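Rent the Arm, Keep the Technician

Posted in Opinion by Xiomara Halvorsen

Dunleavy now offers its Coner bench service to repair shops. You rent a robot arm and gripper by the month, they set it up, and it works inside old desktop computers so the parts can be sold again. Our shop in Brernport has had one for six weeks. The fee is $1325 a month. I think the service is worth having, but not for the reason in the sales sheet.

The sales sheet talks about speed. A good technician is faster, and I don't expect that to change this year. What matters to me is the area close to the processor socket. There is a lever, a metal frame and very little room, and a careless hand can ruin a board.

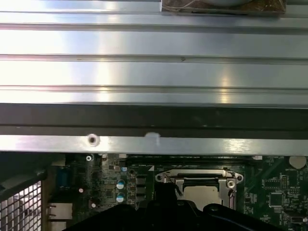 Shops like mine lose money on small mistakes. A bent pin turns a board we could sell into scrap, and we usually find out after the computer is back together. I would pay for a slow machine if it cut down on that. So far we have lost two boards in May, and both were done by hand late in the day.

My main complaint is setup. Each new model of computer has to be taught to the system. Dunleavy includes two models in the price and charges for the rest. A shop that takes in whatever comes through the door will use those up before lunch. A shop with a pallet of the same office workstation will do fine.

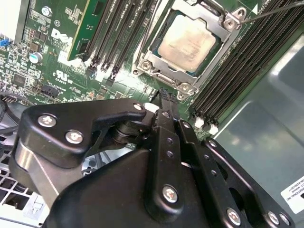

Priya Fitzsimmons wrote in to say that I was being too easy on them. Her shop tried the service and sent it back. The teaching took nearly a full day per model, she said, and support did not pick up the phone after four. She would sooner spend the money on a second person who can also answer the door.

I can't argue with the part about the phone. We had the same trouble. On the second person, I looked for one all winter and did not find anybody who wanted the job at what I can pay.

We also looked at Nerkar, which sells its kit outright. You own it, but you do your own setup and your own repairs. For a small shop I think renting is safer.

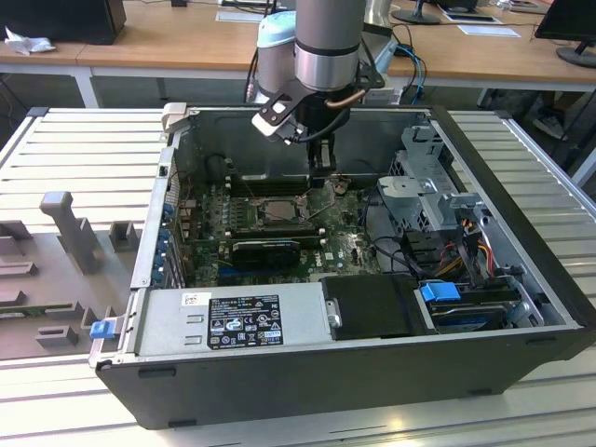 Last updated: May 19, 2020

Bench space is the other thing to plan for. A tower has to lie flat with the side off, and the arm needs room over it. We gave up a packing table. Measure before you sign, and ask Dunleavy to put the price of extra models in writing. Ours was only quoted over the phone and came out higher on the bill.

I am keeping the rental through the summer. If they add more models to the base price I will keep it longer.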